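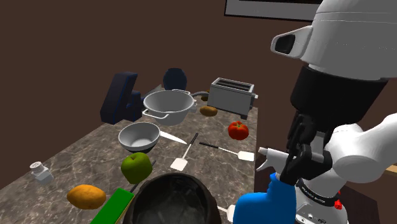
Counter with the arm at right.

2024-02-19, bench notes, leave-in conditioner (the one we are still calling Skunden because the real name is stuck with the label people)

Batch 8 is out of the beaker and it's the first one that doesn't feel like salad dressing. Slip is good. Smell is less good. The Grovadska base has a waxy note that I keep hoping the pear fragrance will cover, and what I get is a pear that has been stored in a candle drawer.

Changes from the last batch:
Dropped the coconut oil completely. It went grainy in the cold cabinet and I was tired of pretending that was texture.
Fatty alcohol down a notch. Still thick enough to stay in the palm.
Panthenol same as before.
Preservative went in during cool-down this time, like the supplier sheet says. I had been adding it early. Let's leave that there.

pH came in a little high, brought it down with citric acid solution, overshot, brought it back up. I have written "add slowly" on the bottle in marker. It was already written on the bottle in marker.

Swatch test on the bleached tresses, 100 strokes of the wide comb each. Treated ones combed out clean with hardly any snapping at the ends. The untreated control looked like something pulled from a drain, as it should. On the coily tresses the difference was smaller and I think we need more slip up front, before the water flashes off. Could try a touch more of the quat. Could also try using enough product, as I was stingy with the second set and only noticed when I weighed the jar afterward. Redo those before anybody quotes them. 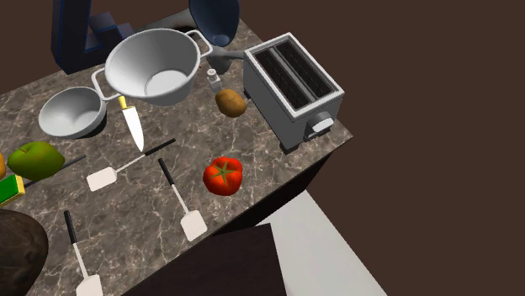
Sivakumar read the last set of notes and thinks the coily tresses should be soaked first and combed in sections, and that my one-pass method mostly tests how much I enjoy pulling hair. Fair. Also wants the dose written down per tress from now on, in grams, with no more "a blob."

So, for the redo: wet, blot, weigh, apply, section, comb. Same comb for everything. The green one has a bent tooth and is retired.

Pump trouble. The Grustano bottles look lovely and deliver either nothing or a week's worth. Tried thinning the lotion for them and got a lotion that ran down my wrist and a pump that still stuck. I'd sooner change the bottle. The order was for 2,000 of them, so I expect to hear that the formula is the flexible part.

Cost, for whoever asks: the first fill at this recipe comes to 2,827 before fragrance. Fragrance is what people will smell in the store, so it won't be the thing we cut. My vote is the second botanical extract, which is in there at a level best described as decorative.

Stability: jars in the warm cabinet, the cold cabinet and on the windowsill, labels facing out. The August batch separated on the windowsill first and I'd like to see if this one has the same weak spot. Lids taped. Last time one wasn't, and it dried into a puck.

To do
- reorder citric acid
- coily tresses again, properly
- ask for an unscented sample of the base
- wash the combs

14 shares | 3 comments
Search notes... Go
We use cookies to remember your settings. Accept | Manage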